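Estow > Home Safety > Walk-Through Checklists > Living Room

LIVING ROOM SAFETY CHECKLIST, WITH MY COMMENTS
Filled in by Venla Pesonen, January 6, 2019

I did this room last because I knew it would be the longest one (and it was!). I'm using the same form as for the hallway, so OK means leave it alone, FIX means do it this week, and WATCH means I'll look again in February.

1. Walkways clear, door to sofa: FIX
Too much on the floor. There's a thin white cable running across the tile right where I walk, plus a little orange thing and something black I keep meaning to pick up. I've written "floor sweep before bed" on the fridge list and we'll see how long that lasts.

2. Cords and cables: FIX
Same white cable, and then the thin ones that hang down near the stool. I can live with a cord along a wall, but hanging at leg height is how I lost a good lamp in the old apartment. I've ordered a pack of Zelix cord clips, 11 in the pack, so that should cover it.

3. Step stools: WATCH
I love this green stool and it's supposed to hold 300 pounds, so strength isn't my worry. My worry is that it has turned into a side table. A stool with a bottle on it is a stool you clear in a hurry and then climb on. Nothing stored on top, please, and that goes for me too.

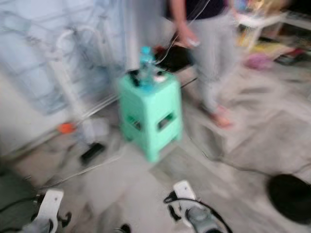
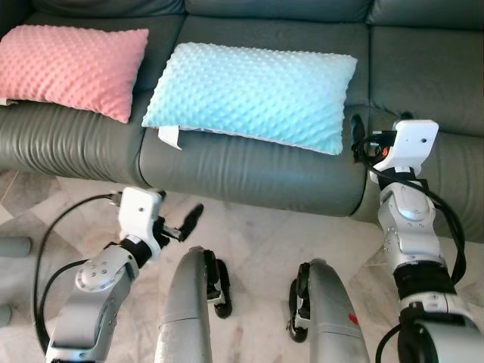
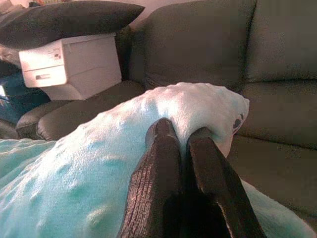 Items 3, 5 and 6, in that order: stool, sofa pillows, blanket.

4. Shoes: OK
Sandals indoors are fine with me as long as they stay on your feet. Loose socks on tile, no thank you.

5. Sofa and pillows: OK
Leather's creased on the seats but creases don't hurt anybody. I pressed along all the seams and found no splits. The pink and blue bumpy pillows still have their labels on, and I'm leaving them there until I've read the washing instructions. Pillows belong on the sofa, never on the tile, they slide like crazy.

6. Blankets and throws: FIX (easy one)
The turquoise fleece is lovely and I'm under it every night, but it's slippery on leather and a trailing corner will catch a foot. Fold it and lay it flat on the seat when you get up. Tuulikki Laaksonen next door clips hers to the sofa back, which I may copy.

7. Curtain clear of heaters: OK
Measured 54 inches from the heater to the pale blue fabric. Plenty.

8. Smoke alarm: OK
Pushed the button, scared myself, moved on. New battery goes in next month.

Still to do: clips up, stool cleared, dark thing off the floor behind it.

Contact Estow Home Safety | Copyright Estow | Back to top
Kitchen Hallway Living Room Bathroom Stairs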